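About Zekow

Hi, I'm Clem Kereama, and I started Zekow with 2 secondhand arms and a lot of my own laundry. We teach robots to fold clothes. T-shirts mostly, some sweaters, the odd towel when we feel brave. There are nine of us now, we work out of one big room in Flomley, and we sell our folding software (it's called Gethin) to laundries and uniform rental places.

Most company pages tell you about the awards. I'd like to tell you about the pinch fault, because customers ask me about it on nearly every first call and it changed how we do pretty much everything.

Last March we had Gethin running a long batch at our first paying customer, a uniform laundry. It had folded 1,314 shirts without a person stepping in, and I was already writing the bragging email in my head! Then the right gripper closed on a sleeve and didn't open again. The software thought it had. So the arm went off to its next position, took the shirt with it, and dragged the whole finished stack off the table and into the walkway. One of the laundry's people reached in to save the pile, which is what anybody would do, and the arm kept moving. She got a bruised wrist. It could have been a whole lot worse, and I still think about it.

We shut everything down that afternoon and spent five weeks finding the cause. A cable had been rubbing where it loops at the wrist, and the finger position signal dropped out for a split second whenever the arm twisted a certain way. When it dropped out, our code used the last good reading, and the last good reading said "open." So the cable was bad, sure, but the dumb part was ours. We wrote that line. I wrote that line, if you want to be picky about it.

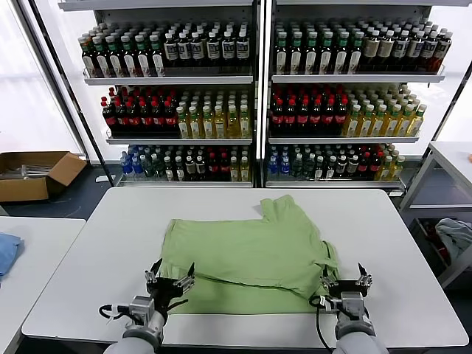
What we do now is pretty simple. If the signal goes missing, even for a blink, the arm stops where it is and waits for a person to come reset it. Customers sometimes grumble that it stops too much (up to 9 times in a bad shift on the older units) and I'm fine with that. The cables get checked by hand before every run. We also put a light curtain on every install, no exceptions, even if your floor plan makes it a pain, and yes, we've lost a sale over it.

We keep a fault log that every customer can read, with the boring stuff left in. Clernel, our maintenance plan, came straight out of that log, and it covers cable swaps and a yearly visit from one of us.

If you want to see a run, or you've got a gripper doing something weird and just want to talk it through, send us a note. I answer most of them myself, usually the same day.

Page last updated 26/01/2026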